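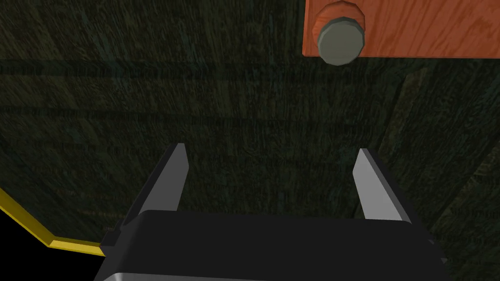
Figure 2. Parallel-jaw gripper with fingers open, seen from behind and above (computer rendering).

4. What a sunset clause is said to do

The sunset clause is the part of a management contract that says how long a manager goes on being paid after the contract has ended. In its usual form the commission stays at the full rate for a while, drops to a lower rate, and then stops. Trade guides present it as the great peace-maker of the music business. The claim, repeated in the literature we reviewed in Section 2, is that a clear sunset clause makes a split between singer and manager less likely to end in court, and makes the sum smaller when it does. We went into this part of the study expecting to confirm that. We could not, and we are now doubtful that anyone has.

The main source for the claim is a survey by Pakzad, whose paper is cited by almost everyone who writes about the matter. Ardalan Pakzad asked managers whether they thought their sunset clauses had helped them avoid disputes. Most said yes. This tells us what managers think of their own contracts. It does not tell us what the contracts did. A manager who has never been sued will tend to credit the paperwork, and a manager who has been sued may well have been too busy, or too well advised, to fill in a form. Pakzad mentions the second problem in a footnote and the first one not at all. The later papers drop the footnote.

4.1 The press reports

We collected 340 reports of disputes between performers and former managers, taken from entertainment news sites, trade papers and the business pages of general newspapers. The collection begins in 2000, the earliest year for which the sites' own archives could be searched with any confidence. It is not a sample of disputes. It is a pile of stories that an editor thought worth running, and it leans heavily towards large sums and people with a recent single. We use it only to ask how such disputes are described to the public, and anything more would be asking too much of it.

The reports are poor on the very point that matters to us. A typical one gives the sum, the names and the name of the management company, then quotes a line or so from the filing. It seldom says whether the money is unpaid commission from during the contract, commission claimed after it, a loan, or the legal costs of an earlier round. Often it cannot be worked out from the story whether a court has decided anything. "Owes", "has been ordered to pay" and "is being chased for" are used as if they meant the same. A claim, a judgment got because the other side did not turn up, a judgment after a full trial and a judgment registered in a second place so that it can be collected there are four different things, and a reader of these reports would have no way of knowing it.

The last of these deserves a word, as it is the one most often got wrong. When a judgment is taken to a second court for collection, the dispute itself is not being heard again. The story is still run as a fresh defeat for the performer. We found the same debt reported as new on each occasion a paper was filed, with the sum rising a little from interest and the rise treated as a twist. Any study that counts stories and calls them cases will find more disputes than there were. At least one of the papers we reviewed did this.

Shahram Ansari has suggested in correspondence that we are being hard on reporters who work fast and without a lawyer to hand. That may be so. Our complaint is less with them than with the scholars who used their stories as data.

4.2 The Lultent contracts

Lultent, a mid-sized management company, let us read the standard contract it offered to new acts, along with the earlier versions it had kept. The sunset clause was added part of the way through the series. The company's view is that trouble with departing acts fell away after that, and its own newsletter has called the clause "the best page we ever wrote".

We have no reason to think that the company is being anything but candid with us. Still, the same redraft that brought in the clause also brought in a cap on expenses, a duty to send accounts every quarter, and a rule that disputes go first to a mediator. Any of these could produce a drop in trouble. The mediation rule would produce a drop in reported trouble all by itself, even if the quarrels were every bit as frequent and as bitter, for mediations are private. Lultent keeps no list of them. When we asked, we were told that they were "rare", and on pressing we were told that this was an impression.

There is also the matter of who signed. Acts that joined under the old contract were mostly bands with record deals already in place, where there was income to argue over. Those that joined under the new one were younger and earned less. A clause that shares out commission on past work has little to do when there is little past work. To credit it with the calm that followed is like praising the umbrella in a dry month.

Tharindu Roy, who negotiated for several of the performers, takes a stronger line than we do. He holds that sunset clauses cause disputes by giving each side a date to fight over. A performer nearing the end of the full-rate period has a reason to hold back a tour; a manager has a reason to push it forward. We find this plausible and note that he offers no more evidence for it than Pakzad does for the opposite.

4.3 The Bastos arbitration

One dispute has been put forward by both camps as proof. It is the claim brought by Surnon Management against the singer Graça Bastos for commission on an album written while she was with the company and released after she had left. The papers were opened to us by consent of both parties. We give the arbitrator's note of the final hearing in part, with the passages on costs left out.
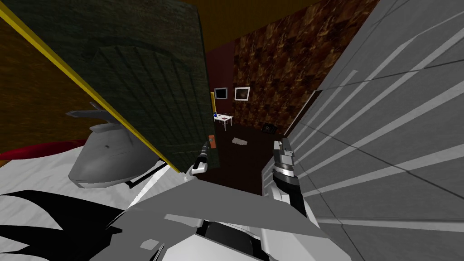 PRALLAR, 29/07/2021

The parties agree that clause 9 applies. They do not agree on what it applies to. The claimant says that a song is "exploited" when it is written and offered to a label. The respondent says that it is exploited when it is sold. Each has called a witness to say that the whole trade knows its own reading to be the right one. I found both witnesses sincere and neither of any use.

Mr MacLeod, for the claimant, says that he drafted the clause from a form he had used before and did not give the word much thought. I accept that. The respondent says that she did not read the clause until the letter of claim arrived in December. I accept that too. It follows that I am asked to find the shared intention of two people, neither of whom had one.

I read the clause as covering recordings made during the term, whenever sold, and not songs that were merely written then. The claim succeeds as to the recordings finished before the respondent left and fails as to the rest.

The note is a good deal more frank than most. What does it prove? Those in favour of sunset clauses say that without one the claim would have been for the whole album and for ever. Those against say that without one there would have been no claim. Both are guesses about a contract that was never written. Tanner MacLeod himself, whom we interviewed after the award, thought that the row had started over a cancelled tour and that the clause was "just what the lawyers found to hang it on". We are inclined to believe him, though he lost part of his case and has his own reasons for thinking the wording beside the point.

Press coverage of the award adds to our doubts about Section 4.1. The two reports we traced both said that the singer had been "ordered to pay" her former manager, which is correct, and neither said that much of the claim had failed. One gave the amount claimed as the amount awarded. It has since been cited, with that figure, in the Ranasinghe handbook for new managers, under the heading of why a sunset clause pays.

4.4 What can be said

Very little, and we would sooner say so here than in a list of limits at the end. The evidence that sunset clauses prevent disputes comes down to the opinion of people who use them, a set of contracts in which several things changed together, and a case that can be read either way. The evidence that they cause disputes is thinner still. It may be that a clause of this kind does help where both sides have read it and where its main words are defined. That could be tested, given access to mediation records and to the contracts of acts who left without a quarrel. The second group would be the harder to find, as a happy parting leaves no file — and it is missing from every study we have seen, our own included.

Until that work is done we would ask authors to stop citing Pakzad's survey for a finding it does not contain. We turn in Section 5 to the question of expenses, where the records are better kept and the sums, on the whole, are smaller.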